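4장. 양손 그리퍼로 용기 다루기: 작업 규칙과 요령

3장까지 따라오셨다면 그리퍼 두 개가 다 연결되어 있고 화면에 영상도 잘 들어오고 있을 거예요. 이제부터가 진짜 재미있는 부분입니다! 저는 Sedomer 작업대에서 이 장의 내용을 처음 정리했고, 그 뒤로 Maltimham 쪽 분들이 쓰면서 고쳐 달라고 한 부분을 계속 반영하고 있어요. 그래서 문체가 조금 들쭉날쭉한데(제가 밤에 고친 문장은 티가 납니다) 규칙 자체는 지금 이 판이 최신입니다.

이 장은 손에 들고 쓰는 그리퍼로 시연 데이터를 모을 때의 규칙을 다룹니다. 로봇 팔에 달아서 재생하는 단계는 7장에 따로 있어요. 설치만 하고 바로 7장으로 넘어가는 분들이 꽤 계시던데, 시연이 엉망이면 7장에서 할 수 있는 게 별로 없으니 여기는 꼭 읽고 가 주세요.

4.1 시작하기 전에

1. 작업대 위를 정리합니다. 이번 에피소드에 쓰는 물건만 남기고 컵, 펜, 휴대폰은 전부 내려놓으세요. 휴대폰은 주머니에 넣어도 되는데 무음으로 바꿔 두시고요.

2. 손목시계와 팔찌를 풉니다. 케이블이 손목 옆을 지나가다 보니 걸리는 일이 생겨요. 저도 한 번 걸려서 그리퍼를 통째로 떨어뜨린 적이 있습니다.

3. 양쪽 그리퍼를 천천히 끝까지 벌렸다가 끝까지 닫습니다. 이걸 3회 반복하세요. 중간에 뻑뻑한 구간이 있으면 그날은 그 그리퍼를 쓰지 말고 4.6의 점검 순서로 가세요.

4. 카메라 렌즈를 마른 극세사 천으로 닦습니다. 알코올 티슈는 쓰지 마세요.

5. 화면에서 좌우가 뒤바뀌지 않았는지 확인합니다. 왼손 그리퍼를 살짝 흔들어 보고 왼쪽 창이 움직이면 됩니다. 너무 당연한 소리 같죠? 저희가 버린 데이터 중에 제일 아까웠던 묶음이 바로 이 문제였어요.

주의: 케이블이 팽팽한 상태로 시작하지 마세요. 팔을 작업대 반대쪽 끝까지 뻗어 봤을 때도 여유가 남아 있어야 합니다. 여유분은 팔뚝을 따라 늘어뜨리고, 손가락 사이로는 절대 지나가지 않게 하세요.

참고: 소매가 넓은 옷은 걷거나 밴드로 고정해 주세요. 무늬가 있는 옷은 괜찮습니다. 한 사람이 늘 같은 옷을 입고 찍을 필요도 없고, 오히려 날마다 다른 게 저희는 더 좋아요.

4.2 용기 잡기

용기를 잡는 동작은 쉬워 보이는데 규칙이 제일 많이 붙은 동작이기도 합니다. 특히 플라스틱은 조금만 세게 쥐어도 벽이 휘어 버리고, 휘면 안에 든 것도 뚜껑도 다 같이 움직이거든요.

1. 손가락 패드를 용기 폭보다 조금 넓게 벌린 채로 접근합니다. 접근하면서 벌리지 말고, 벌린 다음에 접근하세요.

2. 패드 면이 용기 벽과 마주 보도록 손목 각도를 맞춥니다. 둥근 용기는 완전히 평행하게 맞출 수가 없으니 양쪽 패드가 비슷한 높이에 닿는 것만 지키면 충분해요.

3. 닿는 느낌이 오면 거기서 아주 조금만 더 닫습니다. 꽉 쥐고 싶은 마음이 들 텐데 참으셔야 해요.

4. 들어 올리기 전에 한 박자 멈춥니다. 마음속으로 '하나' 하고 세는 정도면 됩니다. 나중에 동작을 구간별로 자를 때 이 멈춤이 정말 큰 도움이 돼요.

5. 작업대에서 살짝만 띄워서 미끄러지는지 보고, 괜찮으면 그때 필요한 높이까지 올립니다.

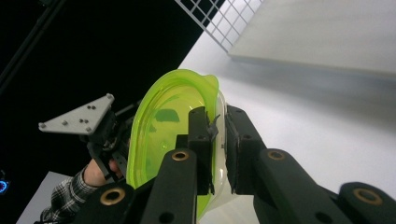

그림 4-1. 연두색 용기를 두 손가락 패드 사이에 기울여 잡은 모습. 왼쪽은 반대편 손의 그리퍼.

용기를 기울여야 하는 작업이라면 들어 올린 다음에 기울이세요. 바닥에 댄 채로 기울이면 모서리가 작업대에 눌리면서 패드 사이에서 용기가 돌아갑니다. 기울일 때는 손목만 돌리기보다 팔꿈치를 같이 움직이는 편이 훨씬 부드럽고요. 처음엔 좀 어색한데 금방 익숙해져요!

두 번째 손은 첫 번째 손이 물건을 안정되게 잡은 다음에 들어옵니다. 두 손이 동시에 달려들면 그리퍼끼리 부딪치고, 링크 쪽이 먼저 상합니다. 반대편 손은 옆에서 천천히 접근시키고, 상대 그리퍼의 카메라 앞을 가로지르지 않도록 궤적을 조금 바깥으로 돌려 주세요.

주의: 링크가 접히는 안쪽에 맨손가락을 넣지 마세요. 힘이 세지는 않아도 집히면 꽤 아픕니다. 끼인 물건을 뺄 때는 녹화를 멈추고, 그리퍼를 작업대에 내려놓고, 그다음에 빼세요.

투명하거나 반투명한 물건에 대해서 하나 더. 흰 작업대 위에서 투명한 테두리는 영상에서 바탕과 섞여 버리기 쉽습니다. 이런 물건을 쓸 때는 첫 에피소드를 찍고 나서 반드시 재생해서 테두리가 눈으로 구분되는지 보세요. 안 보이면 조명을 옆으로 옮기거나 물건이 놓일 자리를 바꿔 봅니다. 밝기를 무작정 올리는 건 오히려 나빠지는 경우가 많았어요.

4.3 두 손의 역할 나누기

에피소드를 시작하기 전에 어느 손이 잡는 손이고 어느 손이 움직이는 손인지 정하세요. 정했으면 그 에피소드가 끝날 때까지 바꾸지 않습니다. 중간에 '아, 오른손이 더 편한데' 싶어도 그대로 끝까지 가고, 다음 에피소드부터 바꾸면 돼요.

역할을 바꿔 찍은 에피소드는 메모 칸에 적어 주세요. 형식은 자유입니다. '좌잡우동' 이렇게만 쓰는 분도 계신데 다 알아봅니다(왼손이 잡고 오른손이 움직였다는 뜻이에요).

쉬는 손은 물건에서 떨어뜨려 두되 작업대 밖으로 완전히 빼지 마세요. 위에서 보는 카메라에 계속 들어와 있어야 합니다. 어깨가 아프면 무리해서 들고 있지 말고 그 에피소드를 끝낸 뒤에 쉬세요. 저는 12개를 찍을 때마다 무조건 장비를 내려놓고 물을 마십니다. 안 힘들어도요.

4.4 바구니나 선반에 올려놓기

바구니처럼 턱이 있는 곳에 물건을 넣고 뺄 때의 규칙입니다. 평평한 곳에 내려놓는 것과 순서가 달라서 따로 적었어요.

1. 물건을 바구니 테두리보다 확실히 높게 든 다음에 옆으로 옮깁니다. 비스듬히 파고드는 궤적은 쓰지 마세요. 철망에 패드가 걸립니다.

2. 놓을 자리 바로 위에서 한 번 멈춥니다.

3. 수직으로 내립니다. 바닥 전체가 닿은 것을 확인할 때까지 패드를 벌리지 마세요.

4. 패드를 벌릴 때는 철사에 닿지 않을 만큼만 벌립니다. 활짝 벌리면 옆에 있는 것을 밀어 버려요.

5. 들어온 길 그대로 위로 빠져나옵니다. 앞이나 옆으로 빼고 싶어도 꼭 위로요.

6. 두 손을 모두 물건에서 떼고, 그대로 잠깐 정지한 다음 녹화를 끝냅니다.

바구니 안에 높이가 다른 단이 있으면 어느 단에 올릴지도 시작 전에 정해 두세요. 위쪽 단에 올리기로 했는데 아래쪽에 놓였다면 고쳐 놓지 말고 거기서 끝내고 실패로 표시합니다. 실패 표시를 부끄러워하지 않으셨으면 좋겠어요. 성공으로 잘못 표시된 실패가 훨씬 골치 아프거든요.

뚜껑이 있는 용기는 뚜껑을 잡고 들지 마세요. 몸통을 잡습니다. 뚜껑을 다루는 게 과제인 경우는 물론 예외이고, 그때는 과제 이름에 '뚜껑'이라는 말을 꼭 넣어 주세요.

참고: 바구니 자체는 움직이지 않는 것으로 봅니다. 손이나 그리퍼가 건드려서 바구니가 밀렸다면 그 에피소드는 끝까지 찍고 '밀림'이라고 적으세요. 바구니를 매번 같은 자리에 놓을 필요는 없지만, 한 에피소드 안에서는 그대로여야 합니다.

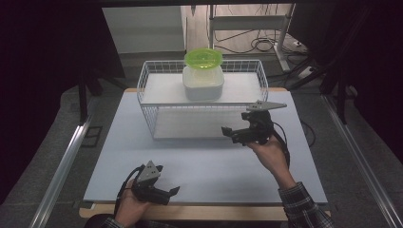
Akihiko Shibata: 6번의 정지 말인데요, 저희 쪽에서는 이걸 빼먹는 사람이 제일 많았습니다. 물건을 놓자마자 손이 다음 동작으로 가 버려서 어디가 끝인지 알 수가 없어요. Hosoda에서 찍은 묶음을 다시 보니 93개 중에 7개가 그랬습니다. 정지를 권장이라고 하지 말고 필수로 못 박아 주세요.

네, 그래서 이번 판부터 필수입니다! 이전 판에는 '가능하면 정지'라고 되어 있었는데 그 '가능하면'을 지웠어요. 정지가 없는 에피소드는 실패로 표시하지 말고 '끝 불분명'으로 표시해 주세요. 동작 자체는 멀쩡한 경우가 많아서 앞부분은 살려 쓸 수 있습니다.

4.5 다시 찍기와 버리기

다시 찍어야 하는 경우는 이렇습니다.

- 그리퍼끼리 소리가 날 만큼 부딪쳤을 때
- 맨손이 물건에 닿았을 때
- 케이블이 물건이나 바구니를 건드렸을 때
- 한쪽 영상이 잠깐이라도 끊겼을 때

다시 찍지 않아도 되는 경우도 적어 둘게요. 물건이 조금 비뚤게 놓인 것, 한 번에 못 잡고 다시 잡은 것, 손이 살짝 떨린 것은 다 괜찮습니다. 특히 다시 잡는 동작은 귀한 데이터예요. 놓쳤다고 바로 녹화를 끊지 마시고 자연스럽게 다시 잡아 보세요.

파일은 직접 지우지 마세요. 버릴 것도 표시만 하고 남겨 둡니다. Natsumi Ogura 씨가 지난 12월에 보내 준 점검표에도 같은 항목이 있는데, 제 것보다 깔끔해서 부록 B에 거의 그대로 실었습니다.

4.6 끝내고 나서

1. 녹화 프로그램을 먼저 종료하고, 저장 완료 표시가 뜰 때까지 기다립니다.

2. 그리퍼는 손가락을 살짝 벌린 상태로 거치대에 걸어 둡니다. 꽉 닫아서 보관하면 패드 면에 자국이 남아요.

3. 패드의 나사와 링크의 회전축을 눈으로 확인합니다. 손으로 흔들어서 유격이 느껴지면 조이지 말고 장비 번호만 적어 두세요. 과하게 조여서 움직임이 뻑뻑해지는 쪽이 더 고치기 어렵습니다.

4. 상판의 볼트 구멍 주변에 금이 갔는지 봅니다. 떨어뜨린 날은 꼭이요.

5. 케이블은 느슨하게 크게 감습니다. 팔꿈치에 대고 감는 버릇이 있는 분들, 저도 그랬는데요, 고쳐 봅시다.

6. 메모 칸이 비어 있는 에피소드가 있는지 훑어봅니다. 적을 게 없으면 '없음'이라고 쓰세요.

주의: 뻑뻑한 그리퍼에 윤활제를 뿌리지 마세요. 패드까지 흘러가면 그 패드는 교체해야 합니다. 교체용 패드는 Brorkia 주문서에 좌우 구분 없이 한 쌍으로 올라와 있고, 끼우는 방법은 5.2에 있어요.

다음 장은 보정입니다. 그리퍼를 새로 조립했거나 상판을 한 번이라도 풀었다면 건너뛰지 말고 5.1부터 하세요.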